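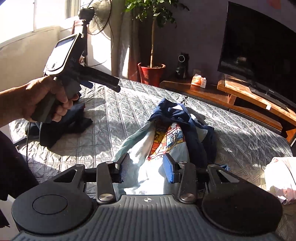
关于 Skastex

Skastex 是一家洗衣和上门整理公司，总部和主厂都在 Zapata 厂区。我们洗酒店的床单毛巾，洗餐厅的桌布和厨师服，也洗普通人家送来的衬衫和羽绒服；另有一支上门队伍，到客户家里把衣服收好、叠好、放回柜子。全公司在册员工325人，多数人在厂里，少数人在路上和别人家里。

最近几年常有人问我们算不算一家机器人公司。答案是不算。我们买机器，租机器，也派自己的员工参与教机器干活，可是每个月的收入仍然来自洗干净并且按时送到的布。市面上关于“智能洗护”的宣传册我们收了一抽屉，里面的厂房都很亮，叠好的衣服都一样大，看不见一个人。我们的厂房没那么亮，衣服大小也不一样，里面有很多人。这一页想把这件事交代清楚，包括我们自己还没想明白的部分。

从洗衣房开始

公司最早就是一间临街的洗衣房，兼收附近几家旅馆的床单。创办人 Yolanda Nina 在柜台后面站了很多年，收衣、写票、找零、挨骂，什么都干过。她对设备的态度从那时候起没怎么变：先问坏了谁来修，再问多少钱。第一台烘干机是二手的，门关不严，得拿一截木头顶着，那截木头现在还在她办公室的窗台上，有人建议裱起来，她没同意，说还要用来垫柜子脚。

搬到 Zapata 厂区以后，我们陆续装了连续式洗涤线、平烫机和一套挂袋输送线。这些机器都是自动化，只是当时没有人用这个词，大家就叫它们“大机”。大机来的时候也有人担心丢工作，有人确实换了岗，有两位老员工不愿意上夜班，走了。公司以前的介绍页把这一段写成“顺利升级”，我们重写这一页时把那四个字删了。

上门整理业务是后来加的，起因是老客户抱怨洗好的衣服送回去还是堆在床上。叠衣服看起来谁都会，做成一门按小时收费的服务却不容易：每一家的柜子深浅不同，每个人对“叠好”的理解也不同，有人要竖着放，有人要按颜色放，有人什么要求都没有，等你叠完了才说内衣不能和袜子放在一起。

Flulledo 项目

Flulledo 是我们内部给叠衣自动化工作起的名字，没有什么含义，当初开会时要填一个项目名，Brayan Grajales 随手打了一串，后来改不掉了。项目分两块。

第一块在厂里。我们在整理车间用了两台 Jatari 折叠机，处理毛巾、枕套和尺寸固定的桌布。这部分没有多少悬念，布是方的，机器就叠得动。供应商的资料上写着每小时的处理量，我们不转述那个数字，那是在他们的样板车间里用他们的毛巾得出来的。我们自己的记录是：一个普通的班，一台机器最多能出400条浴巾，前提是前面有人把布抖开、把边找出来、正面朝上送进去。抖开和找边这两个动作，机器目前做不了，或者说做得慢到我们不愿意等。

第二块在客户和员工的家里，难得多。家里的衣服没有正反，没有标准尺寸，揉成一团堆在床上，T恤裹着裤子，袖子塞在别人的裤腿里。要让机器以后学会从这样一堆衣服里拎出一件来，得先有人一遍一遍做给它看。我们的员工拿着手持夹爪去做：夹住领口，提起来，抖，放平，折。夹爪是两根指头，人手有五根，而且人手知道布有多滑，夹爪不知道。第一次用的人几乎都会说同一句话：我空手早叠完了。

他们说得对。用夹爪叠一件衬衫，比空手慢很多，肩膀也更累。慢是这份工作的一部分，所以我们不按件数给钱。

我们对这件事的看法

公司里对 Flulledo 的意见不统一，这一页也不打算假装统一。

负责项目的 Brayan 认为值得做。他的理由是上门队伍里年纪大的人越来越多，弯腰在床边叠一下午衣服，腰受不了，如果以后有机器能接过其中最枯燥的那一截，人可以去做收纳、缝补和跟客户打交道的活。他也承认，“以后”到底是什么时候，他说不出来。去年他在一次部门会上放过一张进度表，今年他把那张表收起来了。

上门队伍的领班 Nayeli Ccori 不怎么信。她带队时间最长，见过的衣柜比公司里任何人都多。她的原话是：“机器叠得好不好，我可以看。客户看见一台机器翻自己的睡衣，高兴不高兴，这个你们没问过。”后来我们去问了，回答很分散。有的客户觉得新鲜；有的客户说他们请人上门，有一半是想有个人来说说话；还有一位客户问，如果机器来做，价钱能便宜多少。我们目前给不出价钱。

管理层的立场大致是：继续做，花得起多少做多少，不为它借钱，也不拿它写广告。过去有投资人希望我们在公司名字后面加上“智能”两个字，我们没加。洗衣这一行的利润很薄，一台停在车间角落里的昂贵机器，最后总要从某个人的工资或者某一户的账单里找补回来。我们在平烫线上已经吃过一次这样的亏：买早了，配件等了整个旺季，那几个月里所有的桌布还是人手烫的，加班费比省下来的钱多。

班上的变化

整理车间的一天从早上六点开始，这一点没有变。变的是站的位置。以前一组人围着一张长台，抖、折、码，边干边聊；现在一部分人站在折叠机前面送布，一部分人在出口检查，中间隔着机器，说话要喊。这件事在采购评估里完全没有出现，却是装机以后意见最多的一条。我们试过把送布台转个方向，让两头的人能看见彼此，好了一些。噪声还是大，耳塞发了，戴的人不多，因为戴上就更听不见别人说什么。

送布的人告诉我们，这份活比以前轻，也比以前闷。机器有自己的节拍，人得跟着它走，想快想慢都由不得自己。长台那时候，谁腰疼了可以慢一阵，旁边的人快一点补上，没有人记账。机器会记账，每一班出了多少条，停了多少次，都存着。我们装机之前没有想好这些记录该给谁看，结果有一位主管拿它给个人排名，贴在了更衣室门口。贴了两天，被车间代表 Heriberto Condori 撕了。公司事后认定他撕得对，也改了规定：产量记录只看整班，不看个人，不进考核，不上墙。

出口检查是新增加的岗位，原先没有。机器偶尔会把两条毛巾叠成一条，或者把有污渍的一面整整齐齐折在里面，外表看着很漂亮，到了酒店打开才发现。人叠的时候手一摸就知道厚薄不对。我们现在要求检查的人每一摞都翻开看几条，这又把省下来的时间花掉了一部分。算总账，整理车间的用工时间确实减少了，减少的幅度比方案里写的小。

维修也变了。过去大机坏了，本厂的电工拿扳手能对付七八成；Jatari 折叠机出故障，先跳一行代码，要打电话，要等远程的人看过才能拆盖子。我们派了本厂两名电工去学，学回来能处理常见的卡布和传感器脏污，再往里就不让动了，动了不保修。这类条款我们以前读得不细，现在签合同之前由电工先看一遍，再给财务看。

人去了哪里

自从 Flulledo 立项，先后有13名整理车间的员工换了岗位。公司没有因为折叠机辞退过人，这句话是真的，可是光写这一句会让人误会。换岗的人里，有的去做了出口检查，有的去了上门队伍，有的转到缝补间，也有人在新岗位上没待多久就自己辞了职。辞职算不算机器造成的，各人说法不同。有一位离开的同事在谈话里讲，她喜欢的是那张长台，台子拆了，她就没什么好留的了。我们没有办法把这句话归到任何一栏里去。

另外，退休和离职空出来的整理岗，公司没有全部补人。车间代表多次指出，这等于换了个慢一点的办法减员。我们同意这个描述是准确的。眼下的约定是：每空出一个岗位，先由车间和管理层一起看这个岗的活现在是谁在干，如果是摊到了剩下的人身上，就必须补；如果确实由机器做了，可以不补，省下的工资有一部分进入整理车间的底薪。这个约定写在纸上，双方签过字，任何员工都可以到人事办公室要一份。

手持夹爪的工作

参加示范工作全凭自愿。报名的人先在厂里的练习间用旧衣服练手，练到能连续把一堆杂衣服理完，再排到家里去做。家里指员工自己家，或者签过书面同意的客户家。

排班上我们有几条硬规定，都是吃过苦头之后加的：

一次连续握夹爪不超过半个钟头，之后放下，做别的或者歇着。
示范工时按上门整理的最高一档时薪计算，不计件。
谁手腕不舒服，当天就停，工钱照付，换人的事由领班去想办法。
做出来的示范记录不用来评价做示范的人。叠坏了、夹掉了，留着就是，不扣钱，也不用解释。
去客户家，房间里哪些地方能进，哪些衣物能碰，由客户说了算，中途改主意也行。

最后一条常被合作方问起。他们希望房间越多样越好，衣服越乱越好，最好不要临时叫停。我们理解他们的需要，但客户把家门打开是给 Nayeli 这样的人开的，这份信任花了很多年，我们不拿它换东西。有的客户愿意让我们进客厅，不愿意让我们进卧室；有的愿意让我们叠孩子的衣服，自己的不行。照做就是了。

员工自己家里的示范也有麻烦。阳光从窗户照进来，半张床亮得看不清；家人回来要用房间；猫。还有人事先把衣服洗好叠好，再为了工作把它们弄乱，弄乱以后觉得不像真的，又弄一遍。培训里现在会讲一句：家里平常什么样就什么样，不用替我们收拾，也不用替我们弄乱。

有人问，叫员工教一台将来可能顶替自己的机器，是不是有点过分。这个问题在食堂里比在会议室里问得多。我们没有漂亮的答案。我们能做的是把几件事提前说清：示范是要付钱的劳动；员工可以不参加，不参加不影响排班和调薪；如果示范成果以后给公司带来授权收入，参加过的人有份，分法由 Heriberto 和管理层一起谈，目前还在谈。到现在为止授权收入是零，所以这条看起来很大方，其实谁也没拿到过什么。写在这里，是为了将来有了收入的时候赖不掉。

机器做不好的事

这一节原本是给上门客户看的说明，后来员工也觉得有用，就搬到了这一页。

纽扣。扣纽扣不行，解纽扣也不行。
真丝和别的滑料子，夹不稳，夹紧了又怕留印子。
翻面。袖子里外翻反的毛衣，人手伸进去一拽就好，夹爪要折腾很久，多半还是拽不出来。
袜子配对。颜色接近的深色袜子，连人也经常配错，我们不怪机器。
口袋里的东西。纸巾、硬币、收据、耳机，机器照样叠进去。厂里每周都有洗衣前掏口袋掏出来的失物，放在前台的铁盒里，来领的时候请说出大概的样子。
看出哪件衣服对主人来说是要紧的。一件领口松了的旧T恤，可能是擦桌子用的，也可能是谁都不许碰的。上门队伍的人会开口问一句。

列这几条没有嘲笑技术的意思，做研发的人自己列得比我们长。我们只是希望客户签合同时心里有数，Skastex 上门叠衣服，来的是人。哪一天有了变化，会事先书面通知，客户可以选择照旧由人来做，价格不因此上涨。

几位同事

Yolanda Nina，创办人，现在仍然主管采购。任何超过一定金额的设备，她都要先到已经用上的工厂里站一个整班，不坐会议室，站在机器旁边看。有几家供应商因此没了下文，她觉得那也算一种答复。

Brayan Grajales，Flulledo 项目负责人。原来是输送线的调试员，因为嫌培训手册写得不清楚，自己重写了一份，就被调去管培训，再后来管项目。要谈示范合作的，找他。

Nayeli Ccori，上门整理领班。新人进门的头几户都由她带。她对夹爪的意见写了满满一本，研发那边来人的时候会借去看，借走要登记。

Heriberto Condori，整理车间代表，平烫工。车间里的岗位变动、工时争议和设备投诉由他汇总，他有权参加每一次设备采购的讨论，也有权要求停机检查。这项权力他用过，停了大半个上午，事后查出来是护罩的螺丝松了。

Merle Pryor，财务和合同。她负责每年把自动化的账重新算一遍，包括那些不容易算的部分：培训时间、等配件的时间、返工、喊哑嗓子之后换的送布台。账算出来不好看的年份也照样贴在食堂公告栏，员工都能看。

关于这笔账

每年九月，我们把上一年的自动化支出和节省放在一起核对。到目前为止，平烫线已经回本，挂袋输送线回了本而且很受欢迎，推车的人少了，膝盖好了，这一项连 Nayeli 都没有意见。折叠机还没有回本，比计划晚。家庭示范那一块只有支出，我们把它当作学费，每年定一个上限，到了上限就停，第二年再说。

有顾问替我们算过另一本账，把“品牌形象提升”也折成了钱，折完以后样样都赚。那份报告 Merle 退回去了，请对方把那一栏拿掉，拿掉以后报告只剩薄薄几页，倒是好读。

我们也得承认，怀疑派不总是对的。输送线当初反对的人最多，理由也很充分，说挂袋会掉、会串单、会夹手。装好以后串单比人工推车少，夹手的隐患在试运行时由车间提出来，加了光栅。如果那时候听了反对意见就不装，今天还有人在推湿布车。所以公司现在的做法是让反对的人参加试运行，把他们担心的事一条一条试出来，能解决的解决，解决不了的写进验收单。试运行期间原来的岗位和工资都不动，免得有人为了保住饭碗不敢说机器好，或者为了讨上级高兴不敢说机器坏。

对客户

酒店和餐厅客户签的是年度合同，取送时间写在合同里。用不用折叠机由我们按布草种类决定，如果您的布草需要手工折法，例如特殊的餐巾造型，请在签约时说明，手工折另行计价，这个价格几年来没有动过。

家庭客户可以只送洗，也可以只要上门整理。第一次上门之前我们会打电话，问柜子的情况、有没有宠物、家里有没有不希望动的东西。请不要在我们来之前先收拾一遍，Nayeli 说那样她反而不知道您平时怎么放。参加示范需要另外签同意书，不签完全不影响服务，签了也没有折扣。取消折扣是有意的，以前给过，发现有人为了省钱勉强答应，做的时候全程站在门口看着，大家都不自在。

示范记录里如果出现了您的家，您可以随时要求删除。请写信或到前台填单，由 Merle 办理，办完会给您一份书面确认。已经交给合作方的部分，我们会要求对方同样删除，合同里有这一条。

对想来工作的人

我们长期招整理工、平烫工、司机和上门整理员，不要求经验，要求能站，能早起。整理车间早班六点，上门队伍一般九点以后出门。新人头一个月跟老员工搭档，先学手工折法，学会了再上机器。有人觉得既然有了折叠机，学手折是浪费时间；机器一停，您就知道当班的人为什么都得会。

应聘时常有人问，这份工作五年后还在不在。我们会如实回答不知道。能告诉您的是眼下的情况：哪些岗位在减少，哪些在增加，换岗按什么规矩办，谁代表您说话。面试时可以要求见车间代表，管理层不在场，想问什么都行。

对同行和设备供应商

欢迎来看。参观请避开早上的出车时间，鞋子要防滑。我们不签署要求对产量数据保密的试用协议，机器在我们厂里跑出来什么数，我们就对同行说什么数。供应商的演示请用我们的布，脏的，刚从洗涤线上下来没抖开的那种，一团一团的。带来自己毛巾的，我们会请您先收起来。

前台在 Zapata 厂区东门进来左手第一间，早上七点开门。电话响了很久没人接的时候，多半是在卸车，请过一会儿再打。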